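Ticket 897 - Hand-held gripper demos, letter sign task
Opened October 26, 2018. Site: Plorance. Status: open

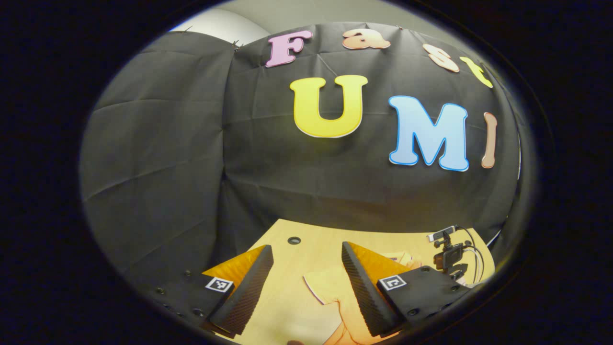 Log

1. Operator reports 24 of 300 demos rejected for lost finger markers. Vendor (Hajdu) blames the black cloth. I doubt it. The markers sit on the base plates, well clear of the cloth.

2. Re-ran the Sullum checker on the rejects. Same 24. Every one has a fast close on the cutout.

3. Asked for slow closes - 3 demos, all accepted. Too few to prove much.

Next: 24 more at slow speed, cloth left up. Not closing this on Hajdu's word.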